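Plultirex storage crates, reviewed after a winter in a shop back room

Verdict up front, for those who don't want to scroll: decent crate, silly marketing, buy fewer than you think you need and measure your shelves first. Three and a half out of five.

I should say where I'm coming from. I run the stock side of a small dry goods and kitchenware shop, and I have bought a lot of plastic boxes in my life. I've had the folding ones that fold when you don't want them to. I've had the clear ones with clip lids, where the clips go brittle and ping off behind the radiator. Before this lot we were using a mixture of old bread trays and cardboard boxes from the wholesaler, which cost us nothing and worked well enough until the damp got into the bottom row.

So when the Plultirex brochure arrived, promising to "transform the way you work", my eyebrows were already up. It is a blue plastic box with no lid. I do not expect to be transformed by it.

What you get

A crate. Rigid, open-topped, rectangular, bright blue, with ribs down the outside and a thick rim that rolls over at the top. There's a recessed grip under the rim on the long side. The inside is smooth with rounded corners. Ours came from Ferkura, who sell them in packs, and the packs arrived nested and shrink-wrapped on a pallet that took up the whole of the side passage until we'd dealt with it.

There are no instructions, thank goodness. There is a leaflet, mostly about the rest of the range. Lids are extra. Dividers are extra. The label holders, which I'd assumed from the website were part of the crate, are also extra, and when I priced up a full set of everything it came to more than the crates themselves. I bought none of it and have missed only the label holders.

The rim and the grip

The rim is the best thing about it. On cheap crates the top edge is a thin lip that digs into your fingers once there's any weight inside, and after a year it starts to split at the corners. Plultirex have been generous here. You can pick one up by the rim at either end, full of jam jars, and it doesn't bow outwards or bite.

The grip I'm less sold on. It's a recess, so you get your fingertips in but you never feel you've properly got hold of the thing. With light stock it's fine. With tins I ignore it completely and go for the rim or get both hands underneath. If you have large hands, or wear gloves in the cold months as I do, try one before ordering a stack. A proper cut-through handle would be a better answer, though I can see that crumbs and small bits would fall out of it.

How much they hold

The brochure gives a load figure which I'm not going to repeat, as I have no way of testing it and neither have you. What I can tell you is what we put in them. Bags of lentils and rice, jars, tea towels by the dozen, enamel mugs in paper, candles, a frankly stupid number of wooden spoons. Nothing has cracked. One crate fell from waist height with mugs in it and the crate was fine, which is more than I can say for the mugs.

The walls slope. They have to, or the crates wouldn't nest, but it does mean the floor is a good bit smaller than the top opening suggests, and every maker of this type of crate talks about the top measurement as though you'll be storing your stock in mid-air. Boxed goods that ought to fit in two neat rows will fit in two neat rows at the top and not at the bottom. Cut yourself a piece of cardboard to the size of the floor and use that to plan with. I didn't, and had to rethink the whole candle section.

Cleaning

Easy. No complaints at all, and I was looking for some. The rounded inner corners mean a cloth goes right round without leaving a line of flour dust behind. We had a bag of turmeric split in one in February and I was ready to write that crate off, but it came up clean with washing-up liquid and a bit of patience. The outside is another story, with all those ribs. Dust settles along the bands and you need a brush to shift it. I do the insides when a crate empties and the outsides when I can't stand it any longer.

On the shelves

We keep ours on open tubular metal racking from Cilen, the shiny sort you see in restaurant kitchens. I'm including it in the review as the two are sold together on the Ferkura site as a "system", and I think that word needs poking at.

They aren't designed for each other. They're two products on the same page. The rack is good, solid, easy to put up with two people and a rubber mallet, and adjustable if you're willing to take half of it down again. But the shelf depth and the crate length don't agree in any useful way. Put the crates in square and you waste a strip. Turn some of them and you get more on, but then half your grips are facing the wall and you're dragging things out by the rim.

Worse is the height. With the shelves at the spacing shown in the leaflet there isn't much hand room over the crates, so you end up pulling each one forward to see what's in it. I moved ours up a notch and lost a shelf. I'd do the same again, but be aware that the "capacity per bay" figure assumes you never want to look inside anything.
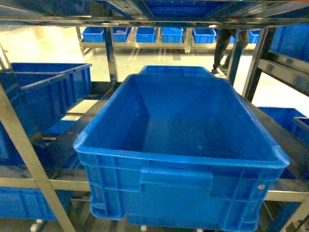 And then there's the colour. I know blue is standard for this sort of thing, and I know it hides scuffs. When every crate on every level is the same blue, though, you cannot tell the lentils from the light bulbs without walking up to them. Ferkura list a grey and a red on the site, both out of stock every time I've looked, so I suspect they exist mainly in the catalogue. We've gone over to masking tape and a marker pen. Paper labels won't stay on the ribbed parts, so put your tape on the rim, where it's flat enough to hold.

Stacking and nesting

Empty, they nest well. A tall pile takes up very little floor, and they come apart without the two-person tug of war you get with some makes, unless you've put them away damp. Dry them first.

Full, without lids, I wouldn't stack them. The brochure has a drawing of four loaded crates one on top of the other and I'd like to know what's holding them up. With sloping walls and no lid, the upper crate simply goes down into the lower one and sits on your stock. If stacking is the reason you're buying, add the cost of lids to your sums and then see whether you still like the price.

Price

I paid 201 pounds for the first lot and grumbled. A comparable set from Đỗ, the catering wholesaler we use for tubs and trays, was some 40 pounds cheaper, and I had two of theirs on loan for a fortnight to compare. The Đỗ crate is lighter and the rim is thinner, and it flexed more than I liked with jars in. For tea towels and paper bags it would do perfectly well. If I were starting again I'd buy Plultirex for the heavy shelves and Đỗ for everything else, and put up with the whole thing looking like a jumble sale.

With the racking added, the full spend was 762 pounds before delivery. That's a lot for a back room no customer will ever see. Ferkura waive delivery on orders over 300 pounds according to the banner on their home page, except that pallets don't count, which you find out at the checkout. I rang them. They were polite and wouldn't budge.

Things I'd want to know before buying

The smell. They have one when new, a sort of swimming-bag smell, and it hung around for a week or two. I kept food out of them until it had gone, even packaged food. I may be fussy.

The noise. Plastic on metal is loud. Sliding a full crate along a bare shelf first thing in the morning is a horrible way to start the day. A strip of rubber matting sorts it out but also stops the crate sliding, so you then have to lift. Take your pick. I've matted the low shelves and left the others.

The casters on the rack. Two came out of the box stiff and one still pulls to the left. Fine if you never move it. We move ours to sweep, so I notice.

Would I buy them again

The crates, yes, grudgingly, and in a smaller quantity. They've done everything a box should do and I've no reason to think they'll give up on me soon. The racking, yes, from whoever has it cheapest. The "system", no. Measure your own shelves and your own stock, and buy the two things separately if it saves you anything. I've knocked a point off for the grip and the drawing of the stack, and another half for the delivery business, though I suppose that's Ferkura's fault more than the crate's.

Update: the grey ones came back into stock for one afternoon. They were dearer than the blue.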